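Unit 6: Evaluating a Hand-Held Gripper Kit
Course handout, revised May 2025

The product under review is the Akolgo hand-held gripper kit, sold by Stimeo in two versions. The base version ships as printed parts plus hardware. The assembled version adds the Juto logging software, which we run on the lab machines under Fedora. List price for the assembled version is 2554 dollars. Spare jaw parts are sold separately.

Read the vendor sheet before the lab. It gives stroke and maximum closing force but says very little about wear.

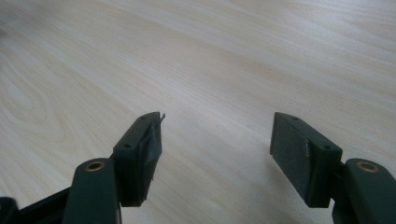 Pad condition is the first item on the review form. Friction at the pad sets how much closing force a given grasp needs, and worn or uneven pads shift that value between sessions. Compare the two sides before recording any data. A wrinkled tape wrap with a flap lifting at the tip, like the one on the left jaw, is entered as a defect even when the opposite pad is smooth. Note which jaw is affected and where along its length.

Next, inspect the pivots. The arms turn on brass bushings pressed into the plastic. Move each arm through its full travel by hand and note any side play. Check that the jaw block screws are seated.

Grip test: close on the steel gauge block, hold for roughly 3 minutes, release, and repeat 6 times. Log every slip in Juto. Replace the tape and run the same series again. Report both sets of results in one table.

The form is due before the next unit. Kits purchased before November use the older linkage, so write the version on page 2.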